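The Night Bus to Karside

The bus left Tanner at ten past nine with six people on it, and by the river only the woman and the driver were left. She had the seat behind the rear door, where the heater worked. On her lap was a biscuit tin tied with kitchen string.

Her aunt had kept the tin under the bed for as long as anyone could remember. It held letters, 158 of them, all from the same man in Estodano, all in the same green ink. The aunt had numbered each envelope in pencil. The last number was 158 and the one before it was missing, so there was a gap, and then the end.

She had read as far as 97. They were mostly weather. He wrote about the price of onions and a wall he was building behind his house. In one he said the wall had fallen down — in the next he was building it again and did not mention it. He never asked the aunt to come. She had looked for that.

The bus stopped at the Kullico depot to let a freight train go by. The driver turned off the engine and opened a newspaper.

"Going all the way?" he said.

"To the ferry."

"Ferry's at six."

"I know. I'll wait."

He read for a while. "There's a room with chairs," he said. "They leave the light on."
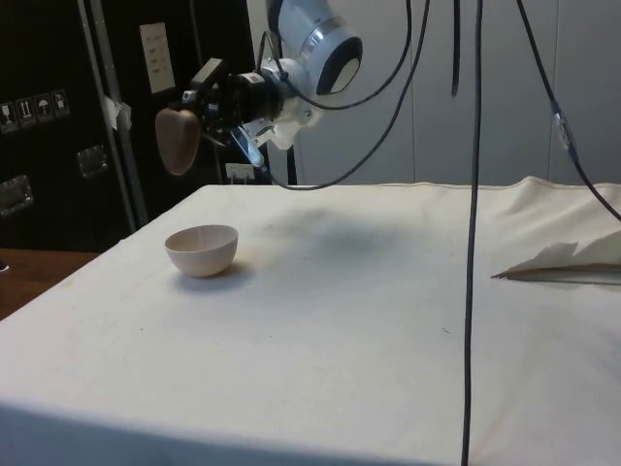
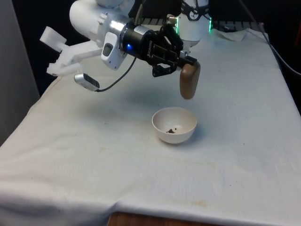 A white robot arm with a black gripper.

The train took a long time. She untied the string and took out number 98. It was thinner than the others, one sheet, folded twice. He had finished the wall. It was 70 paces long, he wrote, and came up to his chest, and the neighbor's goats had already found a way around it. He had put a bench on the south side. The bench was wide enough for 2, he wrote, with the numeral, as if he were ordering lumber.

She read it again and put it back in its envelope.

Her aunt had never owned a passport. She had worked at the laundry in Tanner until her knees gave out, and on Sundays she had walked to the mailbox at the corner, even in December with ice on the steps. She would not let anybody mail a letter for her.

The driver folded his paper and started the engine. The barrier went up.

"Somebody meeting you over there?" he asked.

"I don't think so," she said. "He'd be over ninety."

The bus crossed the tracks. She tied the string again, and then she untied it and took out the next one. The light above her seat was weak, but the ink was dark enough, and there was still an hour to Karside.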